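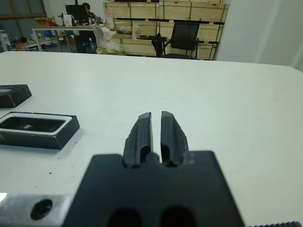 Brikley's fingers over the table, a block and a tray off to the left.

The Night I Talked to Brikley

So I inherited Brikley in July, along with a drawer of hex keys and a notebook that stopped on page 34. The notebook belonged to Kenneth Pascual, who went off to Dorkeneck for better money and a window that opened, and it was mostly about grippers. Kenneth loved a gripper. He would write half a page on the edge of one finger and then, underneath, in tiny letters, "still ugly."

They are ugly! I said it the first time I looked closely. The inside edges are rough and a bit chewed, and when I ran my thumbnail down one it caught like a zipper. Cherry Mae said that was just how they came off the machine and I should quit petting the equipment.

"It's inspection," I said.

"It's petting," she said, and went back behind her monitor.

Anyway, the job. Both arms at Drultari share one white table, and on the night I'm telling you about the right one was a hair off. Brikley would go down for a part, close, and come up holding it crooked, like somebody carrying a tray for the first time. I'd tightened the wrist and checked the fingers with Kenneth's little gauge. I'd rerun the zero until the log said 96 and I was sick of the chime. Still crooked.

Benjie Cruzado left at supper and took the good flashlight with him, which I'm still mad about. Cherry Mae stayed. She had a report for Mercado and she types like she's killing ants, so I had company, sort of. I started talking to Brikley so I wouldn't have to listen to the keys.

"Left one's fine," I told it. "You're proud of the left one. Let's do the right."

I gave it the frame to hold on the left and the little rail on the right, and I had it stop there, both hands full.

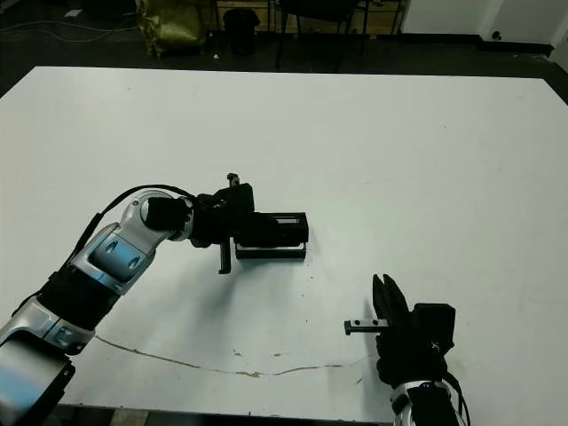
Frame in the left gripper, rail in the right.

I got down with my chin nearly on the table and sighted along the rail. There's a thin brown line across that table that I've always hated, all wavy with a spot in the middle of it, and Kenneth had a whole paragraph about it. "Don't trust the line," he wrote. "The line is not straight and neither is anything you line up with it." I'd read that back in the summer and thought, okay, Kenneth, get some sleep.

And what had I been doing all evening? Lining up with the line.

I said a word. Cherry Mae stopped typing.

"You okay?"

"I've been squaring the arm to a stain."

She laughed so hard she had to roll her chair back, and then she came over and held the steel square for me along the far edge of the table while I backed out everything I'd done. It took 50 minutes. I undid every tweak, in order, reading my own handwriting out loud, and it's not easy to read your own bad ideas to a person who is enjoying them. Then we zeroed to the edge and I asked Brikley for the rail again.

Up it came, level as you please.

"Good hands," I said, before I could stop myself.

"Petting," said Cherry Mae, but she said it pretty softly, and she shut the lights off on her side so I could write it up. I put the date, Oct 19, 2024, at the top of page 35. Under that I wrote what the trouble was and what fixed it, and then I added "fingers still ugly" in small letters and texted Kenneth a picture of the page. He wrote back before I had my coat on. He wanted to know if I'd cleaned the slots.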